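Deltico Home Store
Bedding > Fitted sheets > The Gray One (that's what everybody calls it, so we gave up and put it on the label)

The Undia Fitted Sheet in Gray
Made for us by Quiambao. Twin, full, queen and king.

I'll start with the thing I use mine for most, and it isn't sleeping! I fold laundry on my bed. I've done it since my first apartment, which had no table, and now I have a perfectly good table and I still do it. So when we were picking a sheet to carry, I wanted one that stays put while I'm dragging sweaters around on it.

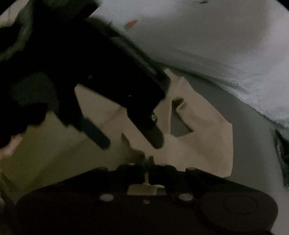
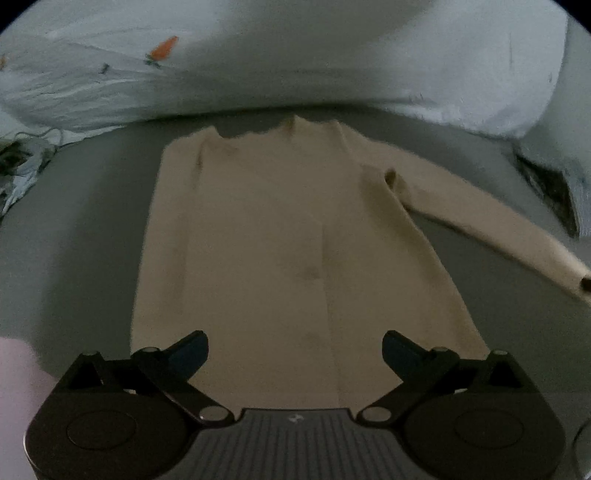

Beige and cream laundry on a gray surface. The second picture has the sweater laid out, one sleeve stretched to the side.

OK, the sheet itself. It's a smooth, plain, matte cotton, no stripe and no sheen. I like a mid gray for this job (pale sweaters show up well against it, so you can see where the hem has gone crooked before you make the first fold). Dark socks do fine on it too. Gray socks, well, good luck.

The elastic goes all the way around, and that's the part I was fussy about. We had an earlier version from Stakico with elastic at the corners only, and if you leaned on one side the opposite corner came up and rolled itself into the middle like a window shade. This one I can kneel on. The pockets are deep enough for my mattress plus a topper, and there's a little tag sewn into the bottom right corner so you don't put it on sideways first, like I do every single time with every other sheet I own.

How I fold a sweater on it, because people ask me in the store
Lay it out flat with the neck away from you and smooth it from the collar down. Bring one sleeve in behind the body, then the other, then fold up from the bottom in thirds. Don't yank it by the shoulders. If it's a bulky knit, stop at two folds and leave it fat, it'll be happier on the shelf. I shove the duvet up to the far end of the bed first and that gives me plenty of space to work in.

Details
Fabric: cotton, smooth weave
Color: gray (also comes in white and a sandy beige, but the beige sells out quickly)
Pocket depth: 16 inches
Elastic: full edge
Sold as: fitted sheet only. Flat sheets and pillowcases are on their own pages.

Washing
Warm water, tumble dry low, and take it out while it's still a tiny bit warm if you hate wrinkles. Please wash it by itself the first time! I put mine in with a white T-shirt and the T-shirt is now a sort of cloud color. It softens up a lot after the first few washes, so if it feels crisp out of the package give it a chance.

Does it pick up lint? Yes, some. Wool is the worst. I keep a lint roller in the nightstand and go over it before bed, and on Sunday when I've done the big pile I just shake the whole thing out the back door.

Will it fit an adjustable bed? In twin and full, yes. For a split king, order two twin XLs, and please ask us before you order because we don't always have that size on the shelf.

Price
Queen is $61. The other sizes show up when you choose them in the menu. If you're doing the whole house, the bundle is $356 and gets you a fitted sheet for each of up to 8 beds, any mix of sizes. We've got 136 of the queens in the stockroom right now, and the next delivery comes in August.

Returns are fine if it's unwashed and you still have the cloth bag it came in. If you've lost the bag, call the store and we'll work something out.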